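Ticket 2609
Subject: Stock labels print blank after the first page
Raised by: Rania Masri, stores
Assigned to: Hadi Saliba
Status: Closed

Rania reports that label runs from Trindis start normally and then go blank. The first sheet has the item name, bin code and barcode. Every sheet after that feeds through with nothing on it. The run she needs is 900 labels for the November stock check. The printer is the one by the goods-in door.

09:40 Hadi
Printed the built-in test page five times. All fine, so I don't think it's the printer. Asked Rania for the export file she is printing from.

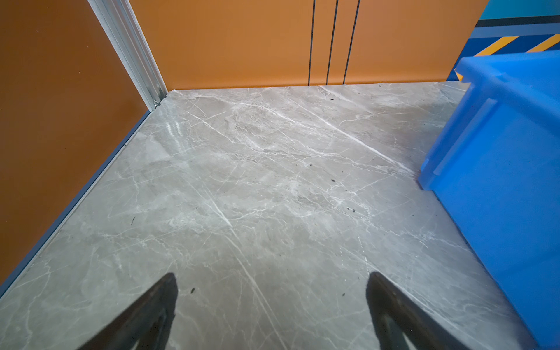
10:15 Hadi
File received. It has 373 rows and the rest are missing. Trindis shows the full list on screen, so something is lost on the way out. Passed to Fouad Khoury to check the export settings.

11:05 Fouad
The export stops at the first item with a line break in its description. Row 374 is a box of cable ties that someone pasted in from a supplier's email, line break and all. That explains the short file. It doesn't explain the blanks, as there should still be more than one sheet of good labels.

11:30 Rania
I get the same thing with a short list. Tried it with two sheets' worth and the second was blank again.
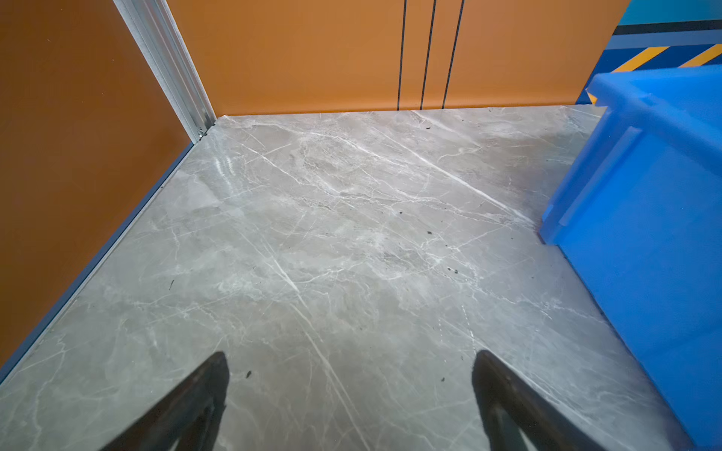
13:20 Fouad
Found it. The label template was changed last month to fit the new Grulline sheets. The data fields were put in the page header, and the header is set to show on the first page only. Moved them into the body of the template and saved it as a new version. The old one is kept in the archive folder.

14:10 Hadi
Removed the line break from the cable ties entry and ran the export again. All rows present. Rania printed 15 sheets with the new template and scanned a label from each. All read correctly.

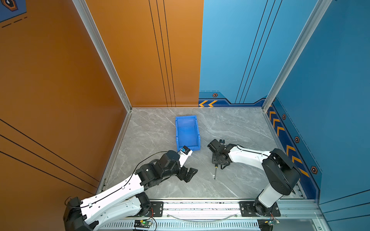

14:25 Rania
Do I need to delete my saved copy of the old template?

14:32 Hadi
Please delete it, then pick the new one from the shared list the next time you print. Trindis will go on using your saved copy for as long as it's there.

15:05 Rania
Done, full run printed. Fine to close.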